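Section 5: Before First Use of Your Konka Saucepan

Read this section before you cook with the pan. Keep the booklet with your receipt.

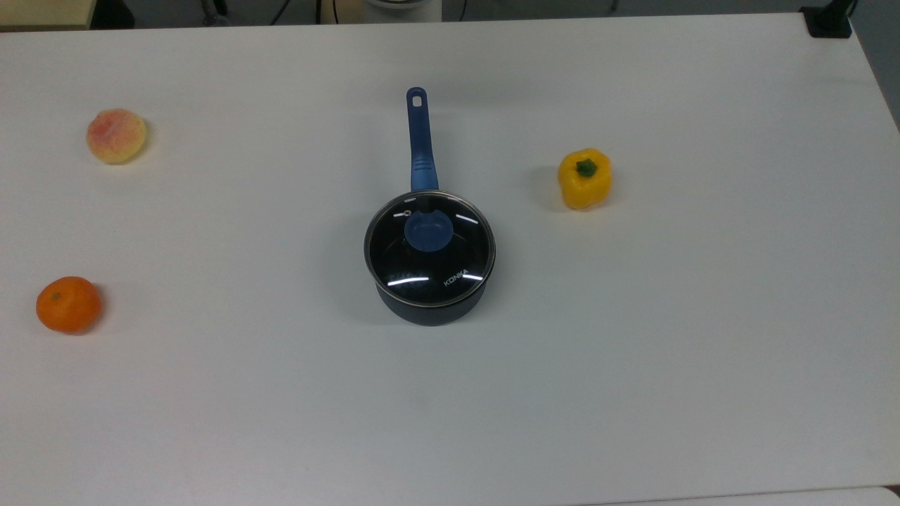
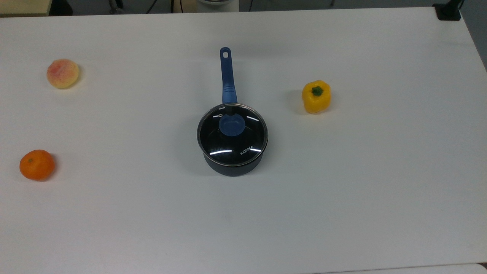
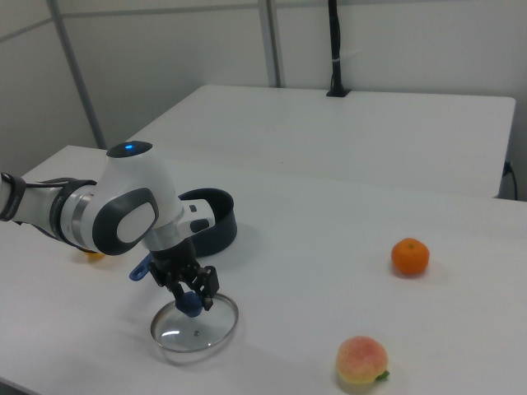
Fig. 5. Pan with its glass lid on (first two views); glass lid on the table (third view).

1. Remove all labels and cardboard. Wash the pan and lid in warm soapy water and dry them with a soft cloth.
2. Wipe a few drops of cooking oil over the inside of the pan.
3. Set the pan on a burner no wider than its base. Heat on low for two minutes, let it cool, then wipe it out.

Note: The first heating may give off a faint smell. Open a window.

CAUTION: Never put a hot lid under cold water. The glass can break. Do not use a lid that is chipped or scratched.

4. Store the pan with a paper towel between it and any other cookware.

For a replacement lid or knob, write to Metolix Parts, Villanueva, and quote part 861.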